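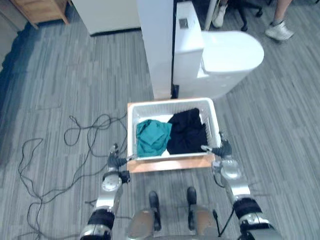

양팔 로봇이 천이 담긴 세탁 바구니를 양쪽에서 붙잡고 있다. 언드게이트 카르펜코관 공개 행사장.

이 사이트는 더 나은 이용 환경을 위해 쿠키를 사용합니다. 계속 이용하시면 쿠키 사용에 동의하신 것으로 간주합니다. [동의] [설정 변경]

집안일 로봇 보러 언드게이트로… 스투카노, 카르펜코관 실험실 문 활짝

언드게이트의 로봇 개발사 스투카노(Stukano)가 8월 카르펜코관 실험실을 일반에 공개했다. 주인공은 이 회사가 개발 중인 양팔 가사 로봇 '칸둠(Candum)'. 오전 10시 문을 열자마자 복도 끝까지 줄이 늘어섰고, 하루 동안 다녀간 사람은 약 3,000명으로 집계됐다. 지난해 첫 공개 때의 방문객이 700명이었으니 네 배가 넘는 사람이 몰린 셈이다. 회사 쪽에서도 이 정도일 줄은 몰랐던지 점심 무렵에는 안내 인력을 급히 늘렸다.

기자도 줄을 섰다. 카르펜코관은 예전에 가구 전시장으로 쓰이던 건물이라 천장이 높고 복도가 넓은데, 그 넓은 복도가 유모차와 어린이들로 꽉 찼다. 기다리는 사람들 사이에서는 벌써부터 "우리 집에 오면 뭐부터 시킬까"를 두고 토론이 벌어졌다. 설거지라는 사람, 분리수거라는 사람, 고양이 화장실이라는 사람까지 다양했지만 압도적 1위는 역시 빨래였다. 마침 이날 시연의 중심 과제도 빨래였으니 다들 제대로 찾아온 것이다!

시연은 살림집의 한구석을 옮겨 놓은 듯한 공간에서 진행됐다. 칸둠에게 맡겨진 과제는 세탁물이 든 바구니를 양팔로 다루는 일이다. 말로 하면 싱겁다. 그런데 가까이에서 보고 있으면 이게 여간 흥미진진한 게 아니다. 두 손을 바구니 양쪽 벽에 각각 가져가 자리를 잡고, 힘을 맞추고, 한쪽이 기울지 않게 조금씩 움직여 간다. 사람이라면 아무 생각 없이 하는 동작인데, 로봇이 손가락 위치를 고쳐 잡을 때마다 앞줄에서 "오, 오" 하는 소리가 터져 나왔다.

바구니가 까다로운 이유는 연구진의 설명을 들으니 금세 이해가 갔다. 안에 든 천이 문제다. 상자 속에 블록이 들어 있다면 무게중심을 계산하기가 비교적 쉽지만, 옷가지는 담을 때마다 모양이 달라지고 움직이는 도중에 쏠리기도 한다. 바구니 벽 자체도 세게 쥐면 휘고 약하게 쥐면 빠진다. 게다가 양손이 같은 물건을 동시에 잡으면 왼팔의 움직임이 고스란히 오른팔에 전해진다. 한 손으로 컵을 옮기는 일과는 차원이 다른 숙제라는 것이다.

시연을 이끈 로크솔라나 필리펜코 연구원은 질문이 나올 때마다 신이 나서 손짓까지 섞어 대답했다. 스투카노에서 두 팔의 협동 동작을 맡고 있는 그는 "컵 하나 옮기는 영상은 이제 어디서나 볼 수 있지만, 집에서 정말 귀찮은 일은 대부분 두 손이 필요하다"며 "이불을 개고, 냄비를 나르고, 바구니를 드는 동작을 하나의 방식으로 배우게 하는 것이 목표"라고 말했다. 이어 "오늘은 깔끔한 성공만 보여 드리려고 문을 연 것이 아니니 놓치는 장면도 재미있게 봐 달라"고 당부했다.

그 말대로 실수도 나왔다. 오전 둘째 시연에서 칸둠은 바구니의 오른쪽 테두리를 두 차례 놓쳤고, 세 번째 시도 만에 제대로 걸었다. 관람석에서는 박수가 나왔다. 성공했을 때보다 박수 소리가 더 컌던 것 같기도 하다. 오후 첫 시연에서는 바구니에 수건을 수북이 쌓아 달라는 어린이 관람객의 요청이 받아들여졌는데, 칸둠은 맨 위의 수건 한 장을 떨어뜨리고도 나머지를 무사히 옮겼다. 요청한 어린이는 떨어진 수건을 직접 주워 다시 담아 주고 싶어 했으나 로봇이 움직이는 동안에는 들어갈 수 없어 동작이 끝날 때까지 발을 동동 굴렀다.

칸둠이 지금까지 연습한 집안일 동작은 모두 118가지다. 서랍 열기, 문손잡이 돌리기, 행주 짜기처럼 짧은 동작이 많고, 바구니 옮기기는 그중에서도 긴 편에 속한다. 스투카노는 바구니 과제 하나를 위해서만 900회의 연습 기록을 모았다고 밝혔다. 바구니의 위치를 바꾸고, 천의 종류와 양을 바꾸고, 바닥 높이도 조금씩 바꿔 가며 쌓은 기록이다. 필리펜코 연구원은 가장 애를 먹인 세탁물로 긴 목도리를 꼽았다. 끝자락이 바구니 밖으로 흘러내려 손가락에 감기기 일쑤였다고 한다.

관람객이 직접 참여하는 순서도 있었다. 시연장 옆방에서는 로봇 손의 감각을 간접적으로 느껴 보는 체험이 열렸다. 두꺼운 장갑을 끼고 집게를 쥔 채 양말을 집어 바구니에 넣는 단순한 놀이인데, 해 보니 정말 어렵다! 기자는 제한 시간 1분 동안 양말 두 짝을 겨우 넣었고, 뒤에 선 초등학생은 다섯 짝을 넣고 유유히 자리를 떴다. 부모와 아이가 한 손씩 맡아 바구니를 함께 드는 '둘이서 한 로봇' 코너에도 종일 웃음이 끊이지 않았다. 서로 "왼쪽! 아니, 내 왼쪽!" 하고 외치다 보면 두 팔을 맞춘다는 것이 어떤 일인지 몸으로 알게 된다.

질의응답 시간은 예정보다 한참 길어졌다. 소음이 얼마나 나는지, 아이나 반려동물이 갑자기 다가오면 어떻게 되는지, 정전이 되면 들고 있던 것을 떨어뜨리는지 등 생활감 넘치는 질문이 쏟아졌다. 연구진은 사람이 정해진 거리 안으로 들어오면 동작을 늦추고 더 가까워지면 멈추도록 되어 있다고 답했다. 다만 반려동물에 대해서는 아직 시험이 충분하지 않다고 했다. 정전 시에는 관절이 그 자리에서 잠기기 때문에 팔이 툭 떨어지지는 않는다는 설명에 여러 사람이 고개를 끄덕였다.

가장 많이 나온 질문은 예상대로 "언제 살 수 있느냐"였다. 스투카노는 판매 시기나 가격을 정하지 않은 상태라고 했다. 당장은 실제 가정과 비슷한 환경에서 더 오래, 더 다양한 물건으로 연습시키는 단계라는 것이다. 한 관람객이 "그럼 우리 집을 연습장으로 빌려주겠다"고 나서자 여기저기서 "우리 집도요" 하는 목소리가 이어졌다. 필리펜코 연구원은 웃으면서 연락처를 남겨 달라고 했고, 출구의 방명록에는 주소까지 적어 둔 사람도 있었다.

속도에 대한 솔직한 감상도 들렸다. 손주와 함께 왔다는 한 관람객은 "내가 하면 벌써 널고 들어왔겠다"면서도 끝까지 자리를 지켰다. 허리가 좋지 않아 젖은 빨래를 들 때가 제일 힘들다는 그는 "느려도 괜찮으니 들어만 주면 좋겠다"고 했다. 이 말에 연구진 한 명이 수첩을 꺼내 메모를 했다. 젖은 빨래는 마른 빨래보다 훨씬 무겁고 한쪽으로 뭉치기 쉬워서 다음 연습 목록의 앞자리에 올라 있다고 한다.

기자에게 가장 오래 남은 장면은 마지막 시연이었다. 오후 5시가 가까워 관람객이 조금 줄어든 덕에 앞줄에서 볼 수 있었다. 칸둠의 두 손이 바구니 양옆에 닿고, 잠시 멈췄다가, 바구니가 살짝 들렸다. 그 잠깐의 멈춤이 마치 숨을 고르는 것처럼 보여 덩달아 숨을 참게 된다. 양쪽 힘이 맞는지 확인하는 시간이라는 설명을 미리 들었는데도 그랬다. 바구니가 내려앉는 순간 옆자리의 중학생이 주먹을 불끈 쥐었다.

행사장에는 아쉬운 점도 있었다. 시연 공간이 넓지 않아 뒤쪽에 선 사람들은 로봇의 손을 제대로 보기 어려웠고, 체험 코너는 오후 들어 대기 시간이 한 시간 가까이 늘었다. 스투카노는 다음 공개 때는 손 부분을 크게 비추는 화면을 설치하고 체험 코너를 두 곳으로 나누겠다고 밝혔다. 시간대별 예약제도 검토하고 있다.

다음 공개 행사의 일정은 아직 나오지 않았다. 회사는 젖은 빨래 옮기기와 이불 개기를 새 시연 과제로 준비하고 있으며, 언드게이트 지역 학교를 대상으로 한 소규모 견학은 그 전에라도 받을 계획이다. 견학 신청은 카르펜코관 1층 안내 창구에서 할 수 있다. 양말 집기 체험의 이날 최고 기록은 1분에 아홉 짝으로, 기록판은 다음 행사 때까지 로비에 그대로 걸어 둔다고 한다.

기사 제보 및 문의: 편집부 | 무단 전재 및 재배포 금지 | 맨 위로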